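Last updated: May

Wanted: people who will write down what they have for tea

The Brudurham Supper Diary is looking for 26 households to keep a record of their evening meals for three weeks. We want to know what people in this town eat when there are no guests coming. Cookery books can't tell us, and neither can the last survey, which asked people to tick boxes and concluded that Brudurham lives almost entirely on grilled fish and salad. Anyone who has stood behind the town in the queue at the chip shop will have their own view.

You don't need to be a good cook. You don't need to be a cook at all. We had a very useful diary last time from a man who ate the same tin of soup seventeen nights running (a fresh tin each night, he asked us to make clear) and broke the run only for his sister's birthday, when he had two.

What you'd be doing

Each evening you fill in one page of the diary. It asks what you ate, what time you sat down, who was there, and whether you sat down. There is a space marked "Anything else?" and we would like you to use it. Most of the good material from the first round came out of that space, including a four-page account of a disputed lasagne. We have since made the space bigger.

Please write it up the same night. Diaries filled in on the last day, in one colour of pen and with a suspicious amount of broccoli, are easy to spot and a bit sad to read.

At the end there is a chat of an hour or so at your home or in our room above Flores, the café on Korkerberg Road. The café does a decent cheese scone before noon and a less decent one after. We pay for either.

Who can take part

You should be over 17 and living in Brudurham or one of the villages on the Kiklow bus route. One person in each household keeps the diary, but everybody else at the table has to know about it and be happy to appear in it. They can go under another name if they like. Children tend to pick their own, so expect to read about what Batman left on his plate.

We are short of the following: night workers whose tea is really breakfast, people living alone, houses with lodgers, and anybody under 30. We are not short of retired teachers. Retired teachers are still welcome to apply, and we know that they will.

If keeping track of food is a difficult subject for you, now or in the past, please give this one a miss. We don't ask for weights, calories or portion sizes, and we don't want them.

What you get

A £26 supermarket voucher, paid when the diary comes back, plus a copy of the finished booklet. The pen is yours to keep. It isn't much of a pen.

What happens to your diary

Names and addresses come off before anyone outside the project reads a word. The diaries then go into a box file, and extracts go into the booklet with your say-so. You can pull out at any point and have your pages back, gravy and all.

How to apply

Write a few lines to Amândio Godinho, Supper Diary, c/o Flores, Korkerberg Road, Brudurham, or hand them in at the counter. Tell us who lives with you, what hours you keep and what you had last night. Please don't cook something special for the purpose - he can tell, and it makes him hungry. We'll reply to everyone, though it may take us a fortnight, as there are only 2 of us and one is part-time.
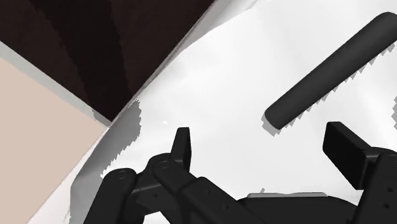 If you applied for the first round and weren't picked, do try again. We had far too many people from the same end of Korkerberg Road that time, and it was nothing to do with your shepherd's pie.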